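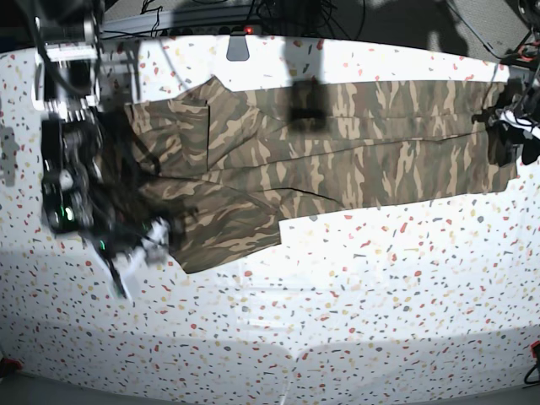

I have spent most of July on the cloth segmenter, the bit of Indach that is supposed to tell the planner which pixels are garment and which are everything else. On T-shirts in a plain colour it does this very well. Then you give it camouflage, stretched out across a white tabletop with red and orange and grey flecks all over it, and it starts having opinions. The dark streaks in the print come back as folds. The crease that runs along the middle, where two layers overlap, comes back as print. I suppose the pattern is doing what it was designed to do, though I doubt anyone in the army had my colour thresholds in mind.

The first version I tried was embarrassing. It cut the garment into 27 separate pieces, several of them flecks in the table, and passed the whole lot on to Kernell as things that might be picked up. Kernell is our planner and it is very polite. It doesn't ask why there are 27 garments. It sorted them by area and planned a grasp for each.

So the colour step went in the bin and I moved to edges, keeping only the long ones. Flecks are short, so they drop out straight away. Stripes are longer but they tend to run the same way, and you can knock most of them down by comparing an edge with its neighbours. What's left is mainly hem, seam and crease, plus any cable that happens to be passing, which to an edge detector is a lovely long seam.

Cables are worst at the wrist. That view is mostly gripper anyway, a big black lump across the middle, and then a thin black line comes slanting down over the fabric and my code gets terribly excited. The good news is the border between cloth and table, a clean diagonal that even the old version would have struggled to miss.

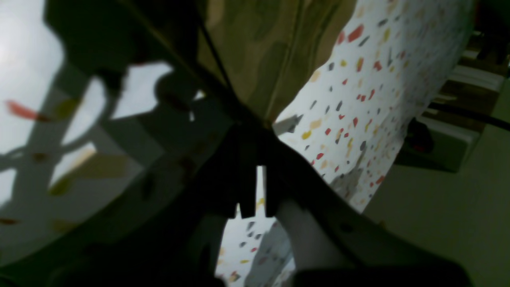
Masks, and why mine was wrong

The obvious fix is to mask the gripper out. I had a mask. I'd drawn it by hand one evening in De Graaf, our labelling tool, and it covered the fingers beautifully and stopped short of the cables, which move. A fixed mask for something that moves is a silly idea and I defended it for 11 days.

What we have now takes the joint angles and looks up a rough mask for that pose, then grows it a bit wherever the image is very dark. Dark brown cloth close to the fingers sometimes gets eaten along with the cable. I can live with that, as the overhead view usually still has it.

Of 297 recorded frames, 262 now give a single garment with a believable outline. The others are nearly all motion blur, where the arm smears over half the cloth and no amount of cleverness with edges helps. For those I skip the frame and keep the last good outline, up to a limit, and the limit is a number I typed in and haven't thought about since.

Still to do

Teach Kernell to be suspicious when the piece count jumps. Move the pose lookup into Rindau so that the simulator and the real arms stop disagreeing about where the wrist is. Try a checked shirt – though not on a Friday.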